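The Open Day at Skotudstead

The bus from Skondport put us down at the wrong gate, so we were late and missed the welcome. A man with a lanyard gave me a sticker and a paper cup of squash and told me to follow the yellow tape.

I had not wanted to come. My daughter had booked two places and then had to work, and she rang me the night before and said it would be a waste. I worked at Huang for 29 years, on the packing side, back when the building had a canteen and its own fire engine. She thought I would like to see what they had done with it.

They had done quite a lot. The packing hall had been cut up into rooms with glass fronts. I tried to work out where my bench had been and decided it was somewhere inside a toilet. The floor was new. The windows high up were the old ones, and you could still see the bracket where the clock used to hang.

There were 30 of us in the group, mostly families. A boy in a green coat stood on my foot twice. The woman leading us walked backwards and talked the whole time. She said the Erkska room was the one people asked for, and that we would have to go in by halves.

I went in with the second half.

It was warmer than the corridor. They had two white arms set up over a grey table, one on each side, with a green light glowing round the foot of each. Between them was a little wooden cabinet with two drawers, the sort of thing you would keep buttons in. A young woman sat at a screen in the corner. She said good afternoon and went on typing.

"What does it do?" said the boy in the green coat.

"Today it's putting things away," she said.

She told us the job. There was a bottle, a lemon and a box on the table, and a tray in the middle. The arms were to put the three things on the tray. Later on they would learn to put them in the drawers, but that was harder, and it would be April at least before they showed it to visitors. A father asked how much the whole thing cost and she said she didn't know, she only ran it.

She pressed something. The arm on the left went out over the table and stopped above the lemon. It stayed there long enough for somebody to cough. Then it came down, closed on the lemon, and lifted it — slowly, with a small turn of the wrist at the top — and set it on the tray. The lemon rolled a bit and settled against the rim. People clapped. I clapped as well, which surprised me.

The bottle took two goes. The first time the fingers came down too near the cap and it slid out and spun round. The young woman wrote that on a pad. The second time it went up and across without any trouble.

The other arm did the box. It was a narrow thing, standing on its end, and I thought it would knock it flat. I would have gone in from the top, myself. It went in from the side.

I used to do 755 cartons in a shift. That was the number for my line and I made it most days, and on good days I made it by three o'clock and helped the girl next to me. I had not thought about that number in years. I nearly said it out loud, but the boy was asking whether it could do an egg.

"Not a raw one," said the young woman. "We've tried."

When the others went out I stayed behind to put my coat on. She got up and took the things off the tray and laid them back on the table. She looked at the lemon and moved it a little further out.

"Do you put them in the same place every time?" I asked.

"No. It's better if I don't."

"We had to," I said. "Everything had its square. They painted them on."

She asked where that was and I told her it was here, more or less, and pointed through the glass towards the toilets. She turned round and looked. She asked what year they painted the squares and I said 2000, when the new manager came. She said there was still some paint by the loading door, white corners, and they had all wondered what it was for.

I went to see it on the way out. There were four corners of a square, very worn, with a bin standing in it. I moved the bin over a foot so you could see it properly.

The bus back was on time. My daughter rang at six and asked how it was, and I told her about the bottle.
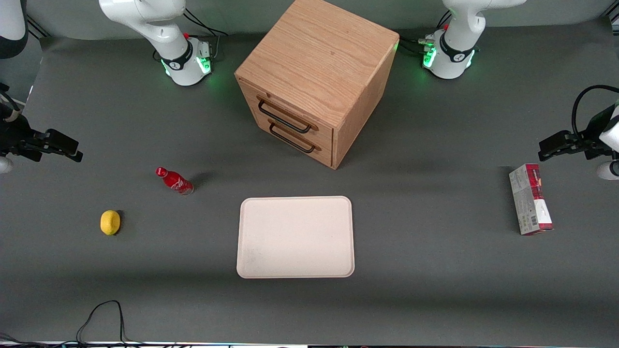 The table in the Erkska room, with the bottle, the lemon and the box set out round the tray.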